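The Funniest Fake Newspaper You Can't Buy

The headline that got me hooked was "Mayor Vows to Fill Pothole With Smaller Pothole." It was taped inside the window of a shoe repair shop, above a full story with quotes from a deputy mayor, an asphalt expert and the pothole. I read it standing on the sidewalk, then I went in and asked the man at the counter where I could get the rest.

The rest, I learned, was The Vanari Lantern, a satirical paper that comes out when it's ready and gets left in places where people have to wait. Laundromats, the tire shop, the hallway outside the dentist. It runs four pages, sometimes six, and it covers a town called Vanari that has a harbor, a philharmonic and a zoning board, all of them run terribly. I've since read every issue I could get my hands on (my wife would like the dining table back) and I'm convinced it's some of the best comic writing being done anywhere in the state.

Amos Pennington started it. He spent most of his working life writing actual local news, the kind with sewer bonds in it, and he has the tone down so perfectly that you can be three paragraphs into a Lantern story before something goes wrong. "The joke sits in the part you'd normally skip," he told me. "Everyone reads the headline. I want to get you in the sentence about parking."

He means it. Take the long piece from last January about Grindisura, the patron saint of Vanari, whose feast day keeps getting moved to avoid the boat show. The headline is barely a joke at all. But down near the end there's a line reading "Attendees may enter by the east gate, which has forgiven the town," and I laughed so hard at that gate that I had to pull the car over. I wasn't even reading it! I was just remembering it.

Ornella Guerra edits the paper, and if Pennington is the straight face, she's the one who makes it sting. Her rule is that a piece has to be about something that really bothers somebody. The Lantern's endless saga of Iker, the rival town across the bay that has a better library, came out of her own fury at branch hours being cut where she lives. In the paper, Iker's library is open all night, serves soup, and once lent a man a horse. Vanari's is open "by appointment, in spirit."

"You can feel it when a writer doesn't care," Guerra said. "It'll be funny and you won't remember it. I send those back. I've sent back 25 in a row to the same person."

The same person was Gaetano Ferraro, who told me so himself with great pride. Number 26 was the one about the ferry captain who refuses to say which side of the bay he's on, and it's now the piece that readers ask about most.
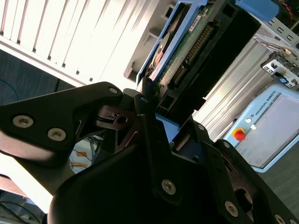 Ferraro came to this from sketch comedy and he says it took him ages to learn to write for the page. On a stage you can sell a weak line with your eyebrows. In print it lies there. What he does now is read everything out loud in a flat voice, like a man reading the terms on a car loan, and if it's still funny he keeps it.

I sat in on one of their pitch nights, held in Assunta D'Amico's kitchen, and it was glorious. D'Amico writes the obituaries – all for things, never for people – and she'd brought one for a traffic light. Somebody wanted to cut the survivors. A fight broke out over whether a traffic light would be survived by a crosswalk or by two crosswalks. It went on through an entire pot of coffee and nobody at any point smiled. Two crosswalks won. They were right, too. I tried saying it the other way in the car going home and it died.

Then there's Pereyra, the columnist with no first name, who has been promising to reveal the mayor's secret since the first issue and gets distracted every time. One column wanders off into a complaint about soup spoons. Another ends in the middle of a word. They all take turns writing Pereyra, and they keep a notebook of what the character hates so that it stays consistent. Drawbridges are in there. So are nephews.

The October 2022 issue is the one I'd hand to a beginner. It's their biggest, with a print run of 397, a number Pennington says is simply where the paper ran out. The front page is a town budget in which every line item is slightly ashamed of itself, and the back is an apology from the weather. In between you get D'Amico's obituary for a payphone, which is funny right up until it isn't, and then is again.

They have no website and don't want one. If you'd like a copy, your best bet is to get your shoes fixed.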